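Subject: Re: [juma-players] Ronlow server wipe and what carries over
From: Teemu Kettunen
Date: Friday, March 6, 2020

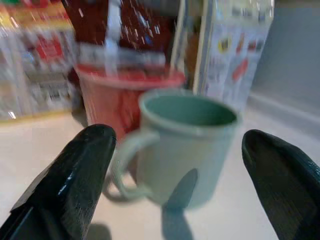
Do guild banks survive the wipe?

The bank itself stays, but anything above tier 13 gets turned into scrap at the vendor rate. Spend it or wear it.

Lempi Aaltonen wrote:
> I've read the patch notes twice and I still can't tell what
> happens to my pets. I have 66 of them. Also, is Clellenach
> going to be playable at launch, or is it "playable" the way
> the fishing update was playable?
>
> Lempi

Lempi,

Pets carry over, all 66, though the stable on Ronlow starts with 30 slots and the rest wait in the mail. Mail expires after 21 days. I would start having some hard conversations with the frogs.

Clellenach opens with the wipe, minus the harbor, the lower crypt and the road between them. So you get a hill. Joonas Kinnunen has been on the test server and reports that it is a very good hill, with goats, and that the goats are level 30 and hunt in groups. The rest is promised for May, and I have written that down in pencil.

Two other things from the notes that people keep asking me about in whispers while I'm trying to heal:

Character names are first come, first served. If you want yours back, log in early. Marjatta Vuorinen has played as "Marjattaa" since the last wipe and would like you all to learn from it.

Fire staves still do less damage in rain. The notes file this under "fixed."

Oona is collecting names for the opening night group. Write to her off list, please, and say whether you can tank. "I could probably tank" goes in the no column.

Teemu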